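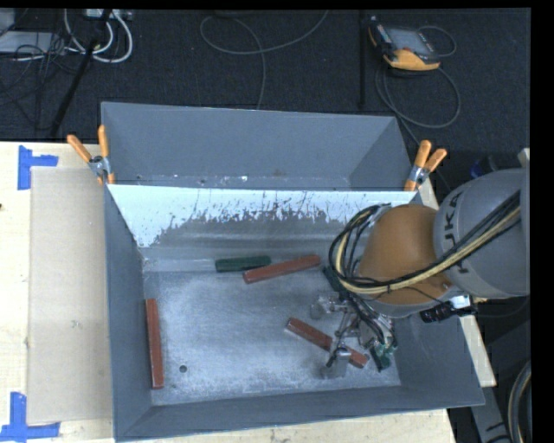

Suvix Metal Work Bin, Large - Review

Rating: 4 out of 5
Reviewed by Yi-chun Fang

What it is

The Suvix is an open metal bin with sloping walls, meant to stand on a table and hold loose parts you reach for all day. I bought two of the large size for $76 each. They replaced a pair of plastic totes that had gone brittle at the corners.

We keep blocks in ours. They're plain rectangular ones, red-brown and dark green, and they get tipped in, picked out and tipped in again. It is a dull job for a bin, and a hard one on the finish.

Setting up

There isn't much to do. The bin comes in one piece with a sheet of film over the walls. Peel the film before you put anything in it. I left it on one wall of the second bin for a week and the glue had to come off with mineral spirits.

Set it where you want it before you load it. It is a large bin for a tabletop, and with a full load in it I wouldn't want to shift it alone. Ours stands on a pale wood top, and I put felt dots under the corners after the first day. Suvix should include those.

The sloping walls

This is the part I like best. In the plastic totes, which had straight sides, a block that ended up flat against the wall was hard to get hold of. You had to tip it with a fingertip first. With the Suvix there is more room to get in beside it. A long block lying right along the side is still the slowest one to pick up, but it's much better than before.

The slope does cost you floor area. If you want to stack things in neat rows, buy something with square sides. For loose parts it's a good trade.

The finish

One star comes off for this. The walls have a pale coating that looks good along the top edge and bad lower down. On the rear wall the lower part is streaked and scraped, and in patches it is down to bare gray metal. The floor is scuffed all over, with light scratches and powdery marks.

None of that changes how the bin works. But I would wipe it out before putting anything clean in it, and I wouldn't use it for finished or painted parts without a liner. I cut a rubber mat from Ternwood to size for the second bin and it has stayed put so far. The mat was $10.

The hole

There is a small round hole in the floor, toward one corner. It's handy when you want to vacuum out grit, and a nuisance if you store small screws. Tape over it from underneath if that's you.

Noise

Dropping a block onto bare sheet metal is loud. The mat helps a lot. Without it, the whole room knows when you are loading.

Compared with the Lo bin

I also tried the Lo bin, which is $40 and made of thinner metal. The walls flexed when I lifted it full, and the rim was sharp enough that I wore gloves. It went back on Tuesday. Sesteck makes a similar one with a rolled rim, but it was out of stock when I ordered, so I can't compare.

Would I buy it again

Yes, for rough parts. I'd order the mat at the same time.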